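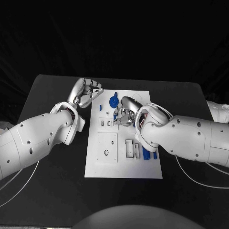
I'd been pestering Zondonero for a visit since last year, so when Benoît Langlois wrote to say I could come along one Saturday in April, I was on the early train before I'd properly thought about breakfast (big mistake, the station café was shut).

The workshop is up two flights of stairs behind a tyre place. Benoît met me at the door, handed me a coffee and took me straight through to the bench, where the two-armed machine was already set up. They call it Marty. I'd expected something slick and silent, and it's a much more fiddly business than that! Two white arms, metal hands with proper knuckles, a black cloth hung up behind, and between the hands a white board with blue bits on it: a gear, a peg, a couple of cylinders. It looks like something from a very serious nursery.

The idea is that the machine learns from examples, so somebody has to make the examples. That's mostly Bastien Gautier. He steers the arms through the job, a part goes where it should, he saves the run, he resets the board and off he goes again. They had 3279 runs saved when I arrived and they're after another 900 before they train the next version. A good one takes him 30 seconds, a bad one can take over 3 minutes and a bit of muttering in French.

I asked if he throws the bad ones away. No! If he fumbles and then recovers, it's kept and labelled, so the machine gets to see how you get out of trouble. Only the hopeless ones go. All the sorting is done in a program called Misix, and I found that screen oddly gripping.

Then they let me have a go. I chose the gear. I won't say how long I was at it, but Bastien went off and ate a sandwich. My run was not kept.

Benoît says the next board, which they've named Stotis, will have smaller parts. I've asked to come back for it.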